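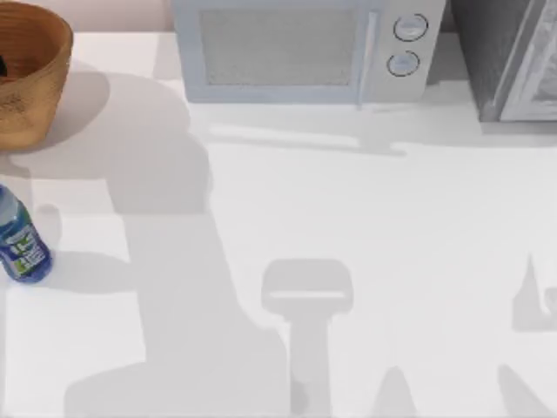 주방 한 칸 빌려서 1학기를 다 쓴 이야기

2023년 5월 13일

동아리에서 로봇을 한다고 하면 친척들은 대개 두 가지를 묻는다. 축구 하는 로봇이냐, 싸우는 로봇이냐. 올해 우리 로봇은 주방에 있다. 흰 조리대가 있고 전자레인지가 있고 바구니가 있고, 거기에 생수병이 하나 서 있다. 축구도 격투도 없고, 설거지조차 안 한다. 물병을 집어서 바구니에 넣으면 점수가 나온다. 할머니께 이렇게 설명드렸더니 그걸 왜 대학에서 하냐고 하셨다. 지도교수님도 비슷한 질문을 좀 더 긴 문장으로 하신 적이 있다.

대회 이름은 로브데일(Rovdale) 학생 조작 챌린지이고, 예선은 전부 시뮬레이션으로 치른다. 주최 쪽에서 주방 장면을 내려 주면 각 팀이 두 팔 로봇을 원격으로 조종해서 시범 데이터를 모으고, 그걸로 정책을 학습시켜 제출한다. 우리 팀 이름은 플럼니스다. Flumness. 뜻은 없다. 등록 마감 직전에 팀명 칸에 아무거나 쳐 넣었는데 수정 버튼이 없었다. 발표 때마다 무슨 약자냐는 질문을 받고, 매번 다른 대답을 한다. 지금까지 제일 반응이 좋았던 건 "북유럽의 마을 이름입니다"였다.

작년 12월에 처음 장면을 받았을 때는 다들 들떠 있었다. 집에서도 할 수 있고, 부품이 부러지지 않고, 납땜 냄새도 안 난다. 겨울방학 안에 시범 400개를 모으고 봄에는 여유롭게 논문이나 읽자는 계획표가 나왔다. 계획표는 아직 동아리방 화이트보드에 남아 있다. 지우개가 어디 갔는지 모르겠고, 이제는 역사 자료 같아서 지우기도 아깝다.

개강하고 세어 보니 쓸 만한 시범은 119개였다.

나머지는 왜 못 쓰느냐. 이유가 다양해서 따로 문서를 만들어야 했다. 물병을 집었는데 집은 게 아니라 손가락 사이에 걸린 것. 바구니 대신 바구니 옆의 허공에 아주 정성스럽게 내려놓은 것. 조종하던 사람이 전화를 받은 것. 두 팔이 서로 악수를 하려다 얽힌 것. 내가 조종한 것. 마지막 항목은 후배가 농담으로 적었다는데 실제로 거르는 스크립트에 조건으로 들어가 있었고, 그걸 넣고 돌리니 성공률이 올랐다. 그래서 뺄 수가 없다.

그림자라는 복병

방학 내내 우리를 제일 괴롭힌 건 물체가 아니라 그림자였다. 조리대가 너무 희다. 흰 바닥에 팔 그림자가 지면, 팔은 카메라에 안 잡히는데 그림자만 크게 드리워 있는 화면이 나온다. 사람은 그걸 보고 아 저기 팔이 있구나 하고 넘어간다. 우리 첫 모델은 그 회색 덩어리를 무척 진지하게 받아들였다. 그림자가 진 곳을 피해 다니느라 팔을 빙 돌리는데, 팔을 돌리면 그림자도 따라 돈다. 자기 그림자한테 쫓기는 로봇을 밤새 보고 있으면 남의 일 같지가 않다.

조명 위치를 무작위로 바꾸면 된다는 건 교과서에도 나온다. 우리도 했다. 문제는 조명을 바꾸는 코드와 카메라를 바꾸는 코드가 같은 난수를 쓰고 있어서, 조명이 왼쪽이면 카메라도 꼭 어느 한쪽으로 가 있었다는 점이다. 이걸 찾는 데 2주가 걸렸다. 고치는 데는 한 줄이 들었다. 커밋 메시지는 "사소한 수정"이다. 내가 썼다.

전자레인지의 다이얼

3차 과제에는 전자레인지가 나온다. 문을 여는 게 아니라 다이얼을 돌려야 한다. 둥근 다이얼이 위아래로 두 개인데, 과제 설명에는 '조작 다이얼을 지정 위치까지 회전시킬 것'이라고만 되어 있어서 위인지 아래인지를 두고 회의를 했다. 회의록이 네 쪽이다. 결국 주최 측에 메일을 보냈고, 답장에는 과제 설명을 참고하라고 적혀 있었다.

우리는 위쪽 다이얼에 걸었다. 근거는 위에 있어서다. 이 결정에 반대한 사람들은 아래쪽이 타이머일 가능성이 높다며 자기 집 전자레인지 사진을 찍어 왔는데, 집집마다 달라서 반대파 안에서 다시 갈라졌다. 나는 동아리방 전자레인지를 증거로 제출하려다가 그게 버튼식이라는 걸 그때 처음 알았다. 2년을 썼는데.

다이얼 돌리기는 물병 집기보다 훨씬 고약하다. 물병은 좀 비뚤게 잡아도 잡은 것이다. 다이얼은 가운데 손잡이 턱에 손가락을 맞춰야 하고, 맞췄다 싶으면 손목이 한계 각도에 걸려 있다. 그러면 놓고, 손목을 되감고, 다시 잡아야 한다. 사람이 병뚜껑 딸 때 아무 생각 없이 하는 그 동작이다. 그걸 조종기로 하려면 생각을 해야 하고, 생각을 하면 손이 굳는다. 옆 나무장 쪽으로 손목을 빼는 길이 제일 편한데 팔꿈치가 어디쯤 있는지를 잊기 딱 좋은 방향이기도 하다.

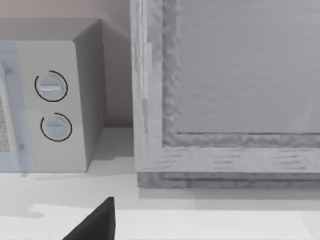
로봇도 없이 무슨 로봇 동아리냐, 시뮬레이션은 결국 게임 아니냐는 댓글이 지난 글에 달렸다. 게임이면 최소한 재미는 있어야 하는 것 아니냐고도 덧붙이셨다.

반박을 길게 썼다가 지웠다. 두 번째 문장이 꽤 정확해서다. 다만 변명을 조금 하자면, 실물 팔은 동아리방에도 한 대 있다. 선배들이 물려준 팔인데 관절 하나가 오른쪽으로만 성실하다. 그걸로 시범 400개를 모으려면 졸업을 미뤄야 하고, 그 사이에 팔이 먼저 졸업할 것이다. 시뮬레이션은 적어도 리셋 버튼이 있다. 버튼 하나에 물병이 제자리로 돌아가고 팔이 펴지고 아무도 나를 쳐다보지 않는다. 인생 전반에 도입이 시급한 기능이라고 본다.

그리고 게임치고는 물리 엔진이 성격이 있다. 우리가 쓰는 건 러스텍(Lusteck)이라는 접촉 계산 플러그인인데, 평소에는 얌전하다가 얇은 물체가 두 손가락 사이에서 살짝 미끄러지는 순간 갑자기 모든 에너지를 돌려준다. 물병이 벽을 뚫고 나간 적이 있다. 로그를 끝까지 따라가 보니 프로그램이 꺼질 때까지 계속 날고 있었다. 어딘가 좌표가 아주 큰 곳에 우리 물병이 있다.

바구니, 캔, 파란 뚜껑

4차 과제는 정리다. 물병과 캔을 구분해서 하나는 바구니에, 하나는 그대로 둔다. 구분이야 쉽다. 뚜껑이 파란 쪽이 물병이고 위에 따개가 붙은 쪽이 캔이다. 다섯 살 조카도 한다. 조카를 팀원으로 등록할 수 있는지 규정을 찾아봤는데 재학증명서가 필요했다.

어려운 건 순서다. 물병이 손목 카메라 바로 앞에 서 있으면 손가락이 뚜껑을 가려 버린다. 모델 입장에서는 방금까지 있던 파란색이 반쯤 사라진 셈이라, 집을 물건이 없어졌다고 판단하고 기다린다. 아주 예의 바르게 기다린다. 제한 시간이 끝날 때까지 기다린 시범 재생을 두고 우리는 '명상 모드'라고 불렀는데, 이 이름이 보고서에 그대로 들어가서 중간 심사 때 명상 모드의 구현 방식에 대한 질문을 받았다. 향후 과제로 남겨 두었다고 답했다.

해결책은 생각보다 심심했다. 손목 카메라와 위쪽 카메라를 같이 넣고, 한쪽이 가려지면 직전 몇 장을 더 보게 했다. 논문에 다 있는 내용이다. 우리는 그걸 읽고 나서 우리 방식으로 해 보자고 한 달을 돌아간 다음 논문대로 했다. 이 한 달은 계획표에 '자체 연구'로 표시되어 있다.

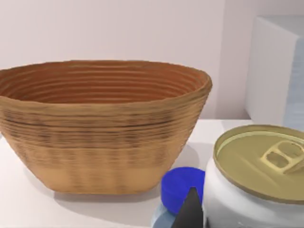
자체 연구에서 건진 것도 있기는 하다. 바구니를 향해 팔을 내릴 때 테두리를 목표로 삼지 않고 안쪽 바닥을 목표로 삼으면 훨씬 덜 부딪힌다. 당연한 말 같지만 처음 시범들은 죄다 테두리에서 한 번 망설인다. 조종하는 사람이 망설였기 때문이다. 모델이 그 망설임까지 배워서, 테두리 위에서 꼭 한 번 멈칫하고 들어간다. 내 버릇을 내가 보는 기분이 썩 좋지는 않았다. 녹음된 자기 목소리를 듣는 것과 비슷한데 팔이 두 개다.

그래서 봄에 시범을 다시 모았다. 이번에는 규칙을 정했다. 한 사람이 오래 잡지 않기, 배고플 때 하지 않기, 조종하는 사람 뒤에 서서 "거기 말고"라고 하지 않기. 세 번째 규칙은 첫날 깨졌다. 벌금통을 만들었더니 생각보다 빨리 차서 그 돈으로 조종기 고무 패드를 새로 샀다. 왼쪽 패드가 닳아서 손가락이 자꾸 미끄러졌는데, 그동안 그걸 다들 자기 실력 문제로 알고 조용히 참고 있었다.

연습 평가는 똑같은 조건으로 1,000번 돌리는 게 우리 팀 기준이다. 밤에 걸어 두고 아침에 본다. 결과 파일을 여는 순서는 가위바위보로 정하고, 진 사람이 연다. 성공률을 여기 적고 싶지만 예선이 안 끝났고, 다른 팀도 이 블로그를 본다는 첩보가 있다. (본다면 반갑습니다. 다이얼은 위쪽입니다. 아마도요.)

다른 팀 이야기가 나와서 말인데, 작년 우승팀 통디(Thongdee)가 공개한 후기는 읽어 볼 만하다. 담백하고, 실패 사례 표가 정말 길다. 우리 표보다 긴 표를 보고 그렇게 위로받을 줄 몰랐다. 그 표에 '물체가 장면 밖으로 이탈' 항목이 있길래 혹시 그쪽 물병도 지금 날고 있는지 메일로 물어봤는데, 아직 답이 없다.

새로 들어올 사람들을 위한 잡다한 메모

장면 파일은 받자마자 사본을 만들 것. 원본을 열어 놓고 바구니를 '조금만' 옮긴 사람이 있었고, 그 뒤로 모은 데이터는 전부 바구니가 조금만 옮겨진 세계의 기록이 되었다.

난수 시드는 따로따로. 위에 썼지만 또 쓴다.

영상 저장 경로에 한글을 넣지 말 것. '최종', '진짜최종' 폴더가 인코딩이 깨져서 뭐가 진짜인지 영영 알 수 없게 되었다. 안 깨졌어도 몰랐을 것 같기는 하다.

조종기는 쓰고 나면 충전기에 꽂기. 꽂은 다음 충전기가 콘센트에 꽂혀 있는지도 보기.

그리고 혼자 밤새지 말 것. 새벽에 혼자 모은 시범은 이튿날 보면 거의 다 버리게 된다. 물병을 왜 전자레인지 앞에 열두 번이나 갖다 놨는지 본인도 설명을 못 한다. 열두 번째에는 꽤 가지런하게 놓여 있었다.

다음 주부터는 다이얼 쪽 시범을 더 모은다. 손목 되감기를 반대쪽 팔로 받쳐 주면 낫지 않겠냐는 의견이 나와서 일단 해 보기로 했다. 팔이 두 개인데 여태 한쪽은 거의 구경만 하고 있었다. 동아리에도 그런 사람이 몇 있는데, 이 글을 보고 있다면 화요일이든 언제든 좋으니 충전기부터 꽂아 주기 바란다.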